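About us

Brernside Language and Cookery School

Our school began in the kitchen of a rented flat, with one table, four chairs that did not match and a class of five people. The founder, Reinaldo Toledo, was giving evening lessons in Spanish and Portuguese, and he noticed that his students spoke very little when they had a book in front of them. One evening he was late with his dinner and asked them to help him peel the potatoes. They talked for two hours and forgot to go home. From this evening comes the whole idea of the school.

Today we have 19 teachers and we work in a house on the quiet side of Brernside, behind the old post office. The house was before a dentist's practice, and some of our older neighbours still come in by mistake to ask for an appointment. We give them coffee. Two of them have become students.

What we teach

We teach Spanish, Portuguese, Italian and English, from complete beginner to the level where you can read a newspaper and be angry about it. Every course has two parts. In the first part you sit in a classroom, as in any school, and you learn the grammar in an ordered way. We do not believe that grammar can be jumped over. In the second part you go with your group to the kitchen and you prepare something to eat, and for this time only the language of the course is spoken. If you do not know the word for the sieve, you must describe the sieve.

The dishes are simple. Beginners make soups, salads and flat breads, because the verbs are few: cut, mix, wait, turn. In the middle levels we make stews and filled pastry, and there you need the conditional ("if it were thicker, I would add water"). The advanced groups choose their own menu, and they must also agree on it, in the foreign language, before they receive the key of the cupboard. This discussion is often longer than the cooking.

The tables

Every group sits down together at the end. We lay a cloth, we put out fruit, and we eat slowly. For many students this is the hardest part of the course, as there is no recipe to hold on to and the conversation goes where it wants. The teacher sits at the table as one more guest and corrects nothing until the coffee. Then he or she reads from a small list of the most useful mistakes of the evening, without saying the names.

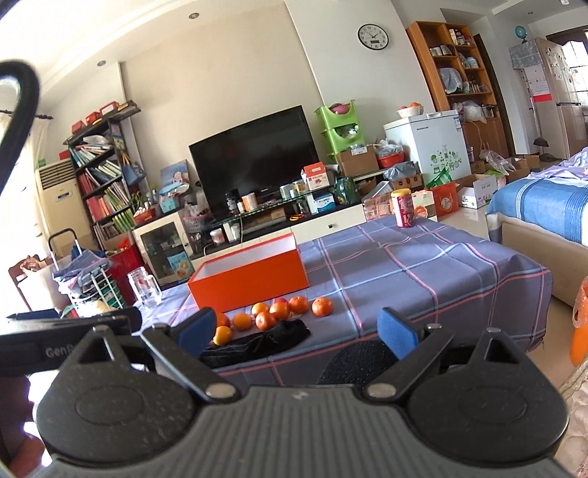

The plaid cloth, with fruit and an open box on the table.

Our teachers

All our teachers have a diploma in language teaching, and all of them have also worked for some time in another profession. Among them you will find a former train conductor, a nurse, a translator of washing machine manuals and a man who sold shoes for 20 years and can explain the subjunctive better than any book that we know. We look for people who are curious and patient. It is allowed to be a bad cook. We have a separate person for the kitchen, who makes sure that the gas is closed and that the knives go back in their right place.

New teachers spend their first month as students in a language that they do not speak. It is not comfortable for them. Afterwards they speak more slowly in their own lessons, and they leave longer silences after a question.

Varira, our book of words

In the second year of the school we started to collect the words that our students were missing in the kitchen. At first it was a sheet of paper on the refrigerator door. Then it was a folder, and now it is a printed book with the name Varira, with 2,000 entries in four languages. It contains everything that a usual dictionary explains badly: the skin on warm milk, the noise of a pan that is too dry, the piece of bread that you use to clean the plate.

Every student receives a copy with the enrolment. We make a new edition each August, when the house is closed and the teachers have time to argue. If you find that a word is missing, please write it on the sheet. There is still a sheet on the refrigerator. 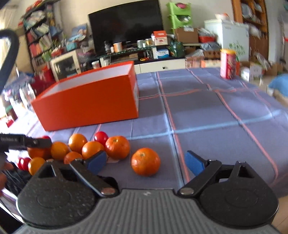

The book is not for sale in shops. Former students can ask for the newest edition at the office, and we send it for the price of the postage. We are often asked for a version for the telephone, and our answer for the moment is no, mostly on account of wet hands.

The Morris room

On the upper floor we have a reading room with newspapers, novels and children's books in all the languages of the school. It carries the name of Morris, the cat of the dentist, who stayed with the house when the practice moved away and lived with us for many years. The room is open to students from 2 in the afternoon until the last lesson has finished. You may borrow books without a card. We ask only that you write your name in the notebook by the door, and that you bring the book back before you have forgotten the story.

Working with companies

We also give courses for small firms. The one that has been with us the longest is Cuvix, who make fittings for bathrooms and send us their new colleagues from abroad for an English course each spring. For company groups we adapt the vocabulary of the classroom part, but the kitchen part stays the same. People who have made a soup together write shorter emails to each other.

Visit us

You are welcome to sit in on one evening without paying, before you decide. Please tell the office beforehand which language interests you and if there is something that you cannot eat. Bring an apron if you have one. The entrance is on the side of the garden, and the bell must be pressed for a long time.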